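Sorting out the toy cupboard before the move: how do you decide?

efahopkin
Posted July 13, 2018

We are moving in September to a house with one bedroom fewer than this one, and the toys have to come down by a good half. The children are 8 and 3. At the moment everything lives in a cupboard under the stairs and in two deep drawers under the bed, and most of it never comes out because you can't get at it.

I have read the usual advice about keep, give and throw piles. My trouble is that the keep pile is the size of the original pile. The older one says she still plays with all of it, and the little one hasn't grown into some of it yet.

So how do other people decide? And do you do it with the children in the house or not?

Efa Hopkin

tindall_g
Without the children. I have done it both ways and would not do it with them again. My son remembered he loved a plastic trumpet the moment it was in my hand and we had tears until teatime. I now do it on a school day, put the bags in the loft for two months, and if it isn't asked for it goes to the charity shop. In all the years I've done it one thing has come back down, and it was a jigsaw.

Glenys

peiyu_q
I don't agree with that. An eight-year-old is old enough to be asked, and she'll notice. Mine found a bag behind the hoover when she was seven and didn't trust me near her shelves for a long time afterwards. We do it together now, one drawer at a time, never the whole room. She is stricter than I am.

The three-year-old is a different matter. I'd do his while he naps.

tindall_g
Each to their own. I'm not throwing away anything they use.

peiyu_q
I didn't say you were. I said she'll notice.

uldis_s
Leaving aside who does it, I'd look at the storage first. Deep drawers are the problem. Whatever is at the bottom might as well be in another house. We had a big blanket chest and the children would tip the lot on the floor to find one car, then walk off. When we swapped it for shallow trays the same toys got played with twice as much and we could see what was surplus.

The trays we have are the Hinwood ones, which slide into a plain frame. They are not cheap. 43 pounds for the small frame when I bought it, trays extra. But they don't bow in the middle, and the older Prodwood ones we had before did.

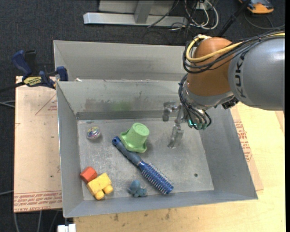
The rule in our house is that a tray holds one kind of thing and it has to close. If the train track doesn't fit in the train tray, some track goes. It takes the argument away from me and gives it to the tray. It doesn't work for large things like a dolls' house or a garage, and for those you just have to make up your mind.

efahopkin
Uldis, do you label them? The little one can't read, obviously.

uldis_s
A picture taped to the front. I drew ours and they were poor drawings but he understood them. The trays go back in the wrong slots all the time. I stopped minding.

tianyou_lu
Sorting by kind never worked for us. Ours don't play by kind. A game of shops needs the till, the wooden fruit, two dinosaurs and every coin in the building. With one thing per tray you end up with nine trays out and it is worse than the chest.

What we do is rotate. Half of everything goes in boxes in the garage, mixed up, and every few weeks one box comes in and one goes out. The things from the garage are treated like new. After a year of that I could tell which ones had come in and gone out again without being touched, and those are the ones we gave away. No decisions needed beyond that.

peiyu_q
Rotation is good if you have a garage. Efa is losing a room.

tianyou_lu
Fair point. Is there a loft, Efa?

efahopkin
There is a loft but it isn't boarded and the hatch is over the stairs. I can't see myself up there every few weeks with a box.

tindall_g
Get it boarded before you move in, if you can get the keys early. It is far easier with nothing in the house. Ours wasn't done until we had been in two years and everything had to be shifted from one bedroom to another while they worked.

marrow_and_sons
Has anybody had any luck selling? I listed a Górecki wooden railway, complete, good condition, and had 58 messages, nearly all of them asking if it was still available and then nothing. It went to my sister in the end.

uldis_s
Selling one at a time is a full-time job. Make up a bundle, put a low price on it, collection only, and put the first person who offers a time down for it. Don't hold anything. Good wooden railway goes quickly at the school fair too, if yours has one.

tindall_g
I wouldn't bother selling before a move. You have enough to do. Charity shop or the playgroup. Ring first, because ours won't take soft toys or anything with a plug.

peiyu_q
Agree with Glenys on this one. Also check with the library. Ours runs a toy loan scheme and they took all our puzzles and the bigger floor toys, and it means you can borrow things back for a fortnight. It has stopped me buying large things altogether.

efahopkin
Thank you all. I hadn't thought of the library.

I've made a start. I did the under-bed drawers with my daughter last night, one drawer only, as Peiyu suggested. It took an hour and a half. She gave up the whole of her Pevosura farm without a murmur, which I'd have sworn she would keep, and then refused to part with a broken torch and a bag of conkers. So the farm is in the hall and the conkers are staying.

I'm going to measure the alcove in the new house before I buy any trays. The cupboard I'll do on my own.

tianyou_lu
Measure the skirting board as well. Ours sticks out and the frame wouldn't go back to the wall.

uldis_s
Yes, the Hinwood frame has straight legs with no cut-out at the back. Allow for the depth of the skirting. And bake the conkers on a low heat or you'll have grubs.

tindall_g
Do not bake the conkers. Mine split and the kitchen smelt for days. Leave them somewhere airy.

uldis_s
Ours were fine. Lowest setting, door open a bit.

efahopkin
I'll leave them on the windowsill and see. Will report back on the alcove when we have the keys.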